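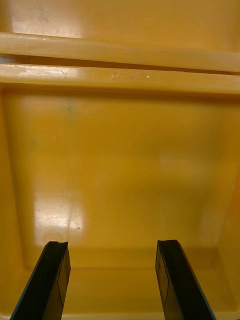

The Pellegrini Centre for Household Studies invites residents of Sandia and the Fikeck district to take part in Tender, a study of what people keep at home, how long they keep it, and what finally makes them let it go. The study is concerned with the ordinary middle ground between use and disposal. Many households have a drawer, a shelf or a plastic bin, much like the yellow one shown with its light scuffs and specks of dirt, in which things wait for a decision. Waste audits record what reaches the curb and retail surveys record what is bought, but neither gives a good account of the time between.

Tender will run from March to October. The Centre is seeking 118 households of any size, including people who live alone, to keep a written record over that period and to receive a small number of home visits. No special knowledge is needed, and a household does not have to be tidy, untidy, thrifty or anything else in particular.

Background to the study

In the first stage of Tender, completed last year, a short questionnaire was mailed to addresses in the older part of Sandia and along the Fikeck road. The Centre received 2,991 completed forms. Respondents were asked to name one object they had kept for more than a year without using, and to say in their own words why it was still there.

The answers were more varied than the questionnaire had allowed for. Cords and chargers were mentioned often, as were children's clothing, paint, jars, picture frames and the parts of furniture that had been taken apart for a move. A good many respondents wrote on the back of the form, or attached a second sheet. Several described an object that belonged to a relative who had died, and explained that it was neither wanted nor able to be thrown out. Others described disagreement within the household, with one person keeping what another wished to remove.

The second stage follows directly from those answers. A single form cannot show how a decision changes over a season, or how it is affected by a move, a new job, a visitor or a change in the rules at the transfer station. A record kept over several months can.

What participants are asked to do

Each household will choose one adult as its record keeper. The record keeper will receive a bound notebook and will write a short entry whenever something is set aside, moved from one storage place to another, lent, repaired, given away, sold or discarded. An entry may be a single line. The Centre asks for the kind of object, the room, what was done and the reason, if there was one. "No reason" is an acceptable answer and should be written down as such.

Record keepers are asked to look through one storage place of their choosing at the start of the study and again at the end. This may be a closet, a cupboard, a garage shelf, a box under a bed or similar. Please choose a place that can be gone through in an afternoon. Basements and sheds may be included in part.

A member of the research staff will visit each household 4 times, at dates arranged with the record keeper. Visits last up to an hour and consist mostly of conversation about the entries made since the last one. Staff will not open cupboards, drawers or containers, and will not offer opinions about what should be kept. Other members of the household are welcome to join in or to stay away.

Participants may prefer to type their entries or to dictate them by telephone. Arrangements for either can be made at enrolment.

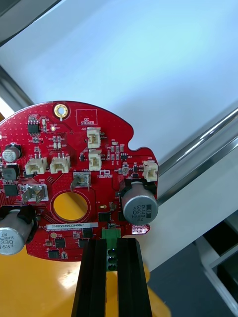
Pellegrini Centre for Household Studies

Objects of particular interest

All kinds of objects are of interest, and participants should not leave anything out on the assumption that it is too dull. The Centre would nevertheless like to hear from households that hold any of the following, as these were not well covered in the first stage:

Sewing supplies, fabric remnants and unfinished garments
Hand tools inherited from someone else
Parts, circuit boards and connectors removed from appliances or bought for a project
Schoolwork, report cards and children's drawings
Printed instructions for items no longer owned
Preserving jars and lids
Sports equipment outgrown by its owner
Wedding gifts still in their packaging

Where an object cannot be identified, the record keeper may describe it by its colour, size and any words printed on it. Unidentified parts made up a surprising share of the first-stage replies, and a plain description is more useful than a guess.

Please do not record prescription medicines, firearms or the private papers of other people. The information sheet gives directions for anyone who comes across hazardous material such as old solvents or pesticides. These should be taken to the district depot in the usual way and need not be kept for the sake of the study.

Who may apply

Applicants must be 18 or older and must live in Sandia or elsewhere in the Fikeck district for most of the year. Renters, owners, boarders and people living in supportive or co-operative housing are all eligible. Only one application will be accepted from each household.

Households that expect to move during the study are encouraged to apply. Moving is one of the occasions on which many decisions are made at once, and the Centre hopes to follow several households through the process, provided that the new address is also within the district.

The following are not eligible:

Current staff of the Pellegrini Centre and members of their households
Dealers in antiques or second-hand goods who store stock at home
Households already enrolled in another study run by the Centre

Previous completion of the Tender questionnaire is not required, and it will not give an applicant any advantage.

Payment and expenses

Each household will receive an honorarium in two parts, the first after the second visit and the other on return of the notebook. The amount is set out in the information sheet and is the same for every household, whatever its size and however many entries it makes. Postage, telephone charges and bus fare to the Centre will be repaid on request. A receipt is not needed for local bus travel.

A household may withdraw at any time and does not have to explain its decision. Any payment already made may be kept.

Privacy

Notebooks will be identified by a number. Names and addresses will be held separately from the entries and destroyed after the final report has been sent out. Short passages from the notebooks may be quoted in publications, but only with the written consent of the record keeper, who will be shown each passage beforehand. Details that might allow a neighbour or relative to recognise the household will be altered or removed.

The Centre will not pass information to landlords, insurers, employers or the district office. Staff who see an immediate danger to a person's safety during a visit are required to act on it, and the circumstances in which this applies are explained in the information sheet.

Notebooks remain the property of the household. The Centre will copy the entries and return the original by registered mail, unless the participant prefers to donate it to the Tender archive. The archive at present holds 3,316 items, made up of questionnaire forms, attached letters and household inventories lent or given by residents. It may be consulted by appointment — pencils only, and no food or drink in the reading room.

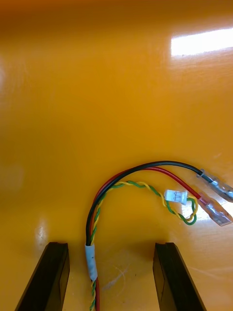 TAKING PART

How to apply

Application forms are available at the front desk of the Pellegrini Centre, at the Sandia public library and at the Fikeck district office. A form will be mailed on request. It asks for contact details, the number of people in the household, the type of dwelling and a few lines about the storage place the applicant would choose to look through. Applicants should not sort or clear that place before the first visit.

Completed forms may be returned by mail or left at any of the three locations. Forms must arrive before the end of February. Applicants who need help with the form, or who would like it in large print, may ask at the front desk between 9 a.m. and 4:30 p.m.

Selection

If more households apply than can be included, the Centre will draw from the applications by lot, within groups based on household size and type of dwelling. Applicants will hear the result in writing. Those not drawn will be asked whether they wish to remain on a reserve list, from which places will be filled until the end of May.

Selected households will be invited to an information session at the Centre. Two sessions will be held, one in the morning and one beginning at 7 p.m., and the content is identical. Notebooks and consent forms will be handed out at the session. Record keepers who are unable to attend may have the same material explained at home before they sign.

The meeting room is on the ground floor, with a level entrance from the parking lot. Children are welcome. Tea and coffee will be provided, and participants who require an interpreter or a hearing loop should note this on the application form.

Results

A plain-language summary will be mailed to every participating household in the spring following the study, and printed copies will be placed in the Sandia library. The full report will include the wording of all questions used during the visits, together with a list of the kinds of objects recorded. Participants will be invited to comment on a draft of the summary, and comments received within the stated period will be printed with it where the writer agrees.

Questions about the conduct of the study may be sent in writing to the Pellegrini Centre, marked Tender. Complaints should be addressed to the research ethics office at the same address, which handles them separately from the study staff.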